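The long way round with a pallet of jam

Moving freight across one county ought to be dull. A week with a small haulier in Erkthorpe suggests otherwise

At ten to five in the morning the yard at Rawat Haulage smells of diesel, toast and wet cardboard. Trevor Friesen is standing under the only working floodlight with a clipboard, looking at a lorry as if it had said something about his mother.

"Tail lift," he says.

The tail lift has been going up but not down. Yesterday it was going down but not up, which everyone agrees was worse. Friesen kicks it in a place where the paint has already gone, the platform sinks to the concrete with a long sigh, and he writes something on the clipboard. I ask what he has written. "Fine," he says, and shows me. It does say "fine".

Rawat moves pallets. It does not move them very far. Most of its work is what the trade calls the last leg, the stretch between a regional hub and the back door of a shop, a school, a pub or a man called Keith with a unit behind the garden centre. The big firms bring goods up the motorway by the trailerload and drop them at the Nirnard depot, a grey shed so large that it has its own bus stop. After that the goods are somebody else's problem, and for the 17 postcodes north of the river that somebody is Trevor Friesen.

He has been doing it long enough to remember when the paperwork was paper. Now each pallet carries a label which is scanned when it leaves Nirnard, scanned when it goes on to the lorry, and scanned again when it comes off. The customer can follow all this on a phone. Friesen is in two minds about that.

"They ring up and say, you've been stopped on Mill Lane for 18 minutes. I know I have. I'm behind a horse."

I had come expecting to write about trucks, and for the first day I more or less did. There are seven of them, all white, all between elderly and very elderly, and each has a temperament that drivers hand over along with the keys. Number three pulls to the left. Number five's heater has two settings, off and Egypt. A newer vehicle was bought last November and is spoken of with suspicion, as it beeps when you leave the cab and nobody has found out what it wants.

By the second day I had gone off trucks and become interested in pallets, which I would not have thought possible.

A full load for number three is 14 pallets if they are well behaved. They seldom are. Some lean. Some have been wrapped by a person who was plainly thinking about lunch. A pallet of jam is a joy, dense and square, and will sit where it is put. A pallet of garden furniture is four legs looking for an eye. Crisps weigh nothing and fill the sky. The skill lies in the order, because whatever goes on last must come off first, and the route that makes sense on the map has to be loaded backwards in the dark by two people who have not finished their tea.

Umesh Rathore does the routes. He works in a cabin at the end of the yard with a fan heater, three screens and a wall map on which he has marked, in red felt tip, every bridge he doesn't trust. The software is called Inell and came with a two-day training course. It takes in the day's deliveries at half past three in the morning and by four it has produced a plan for every lorry, down to the minute.

"It's very good," says Rathore. "I only change most of it."

He shows me Wednesday. Inell has sent number five to a primary school at ten to nine, when the road outside is a solid wall of parents. It has put a brewery delivery before a chapel, quite reasonably, but the chapel's key is kept by a woman who goes swimming at eleven. It has found a short cut through Lower Erkthorpe that would save six minutes and remove the roof. Rathore drags the little coloured blocks about with his mouse, humming. When he has finished, the plan is nine miles longer and the screen has turned amber in protest. He turns the brightness down.
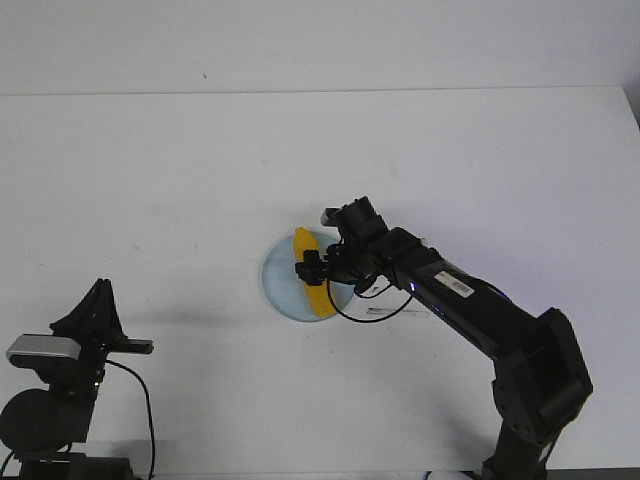 A robotic arm over a toy banana on a pale blue plate.

The money is thin, and it gets thinner the closer you look. Rawat is paid by the pallet, on a rate agreed with the hub and revised each spring in a direction Friesen describes with his hand. Fuel comes out of that, and wages, and tyres, and the insurance, which rose after an incident with a bollard that I am told was not there before. A failed delivery pays nothing at all. If Keith is not behind the garden centre when he said he would be, his pallet goes back to the yard, spends the night indoors and goes out again next day, having earned nothing and seen a good deal of the countryside.

One pallet of floor tiles is still talked about. It weighed 870 kilos and went out four days running. On Monday the shop was shut. On the next attempt the shop was open but the forklift was on loan to a cousin. On the third the forklift had come home and its driver had not. When the tiles were finally signed for, they turned out to be the wrong tiles, and Friesen brought them back.

I went out with him on the jam run, which takes in five farm shops, two hotels and a tea room up a track. He drives with his seat bolt upright and narrates the road in a low mutter, as other people talk to a dog. He knows where the tarmac drops and which lay-by has the decent van. He knows who will help unload and who will stand in a doorway with folded arms saying it looks heavy. At the second hotel we were made to wait while a wedding was photographed in front of the goods entrance. The bride's uncle asked whether we could move the lorry. Friesen asked whether he could move the bride. They settled on a point somewhere in between.

The tea room was the last drop. The track is a third of a mile, uphill, with a gate that has to be opened, driven through and shut again for the sake of nine sheep. Inell allows four minutes for the whole business. It took 25, including a scone. The pallet came down on the tail lift as smoothly as you like, and Friesen wheeled it across the gravel on a hand truck with the front wheels in the air, leaning into it like a man pushing a piano off a beach.

He could say no to places like this. A bigger carrier did, a few years back, and put a surcharge on anything with a gate. The tea room orders one pallet a month and there is no arrangement of the figures in which it pays. I put this to him on the way down.

"She rang round everybody first," he said. "Then she rang me." He seemed to feel this covered it.

Rathore, asked the same question in his cabin, gave a longer answer. The awkward drops, he said, are the reason the hub keeps them on. Anyone with a lorry can deliver to a supermarket, and plenty will do it for less. What Nirnard can't easily replace is a firm that knows about the swimming. He has it all written down, as it happens, in a ring binder with a cracked spine: gate codes, dogs, low branches, who takes sugar. Inell has a box on each customer's record for notes of this kind. It holds forty characters. For the chapel he has put "SEE BINDER".

There is talk of merging with a firm across the river that has eleven trucks and a washroom with a hand dryer. Friesen has been over for a look and came back quiet. Their yard is tidy, he says, and their tail lifts go both ways. They would want everybody on the same routes software, set up properly, with no changes made after four in the morning. Rathore has said he would be happy to discuss it. He was moving a coloured block at the time.

On my last morning it was raining sideways and number three wouldn't start. The jam was already on, at the front, behind two pallets of compost and something tall for the brewery, so all of it had to come off again and go on to the new one. It took most of an hour. When they had finished, Friesen climbed into the cab, shut the door and sat there while the thing beeped at him.

"What?" he said. "What?"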